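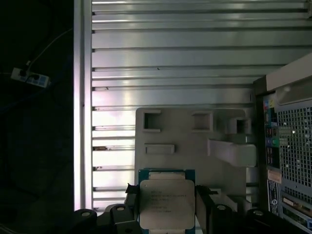
Fesham Processor Handling Set: read me first

Hello, and thank you for taking an interest in the Fesham set! It's a smallish collection of wrist camera recordings in which a robot arm picks up and moves server-style processors, and we put it together to answer one rather narrow question: how well can a policy judge the tilt of a held chip from the wrist view alone, with no force sensing to help it along?

What you get

There are 40 recorded sessions, split by workbench layout so that the test layouts never turn up in training. Each session folder holds the wrist video, the joint positions, the gripper opening and a short notes file (some of the notes are chattier than others, sorry). The processor is gripped by its side edges, with the metal heat spreader left uncovered by the fingers. Backgrounds are busy on purpose: slatted metal panels, pale plastic brackets, the backs of computer towers, cables, power strips and some very dark corners.

How the tilt labels were made

We marked the corners of the heat spreader by hand and worked out the angle from those. The corners are softly rounded, so we agreed to mark the point where the two straight edges would meet if you carried them on. Every fifth session was marked twice, and where the two passes differed by more than 2 degrees we sat down and did it again together.

What we found

The Plustine baseline, trained on wrist video only, came within 5 degrees on almost 20 of the held-out clips, and we were pleasantly surprised by that. It did worst with bright metal slats behind the chip, where silver sits against silver and the top edge gets lost in the glare. Adding the gripper opening as an input helped a little. Cropping tightly round the fingers helped more, though it made the model hopeless at telling how near the bracket was, so please think twice before you copy us there!

Known problems

The printing on the heat spreaders is mostly too small and blurred to read, so the set is no good for part recognition. Clocks on the joint log and the video drifted in the October sessions; use the corrected times in the Avora folder.

Version and thanks

First released March 2022. The loading scripts were adapted from our older Blomqvist tools, and a few of the option names still show it.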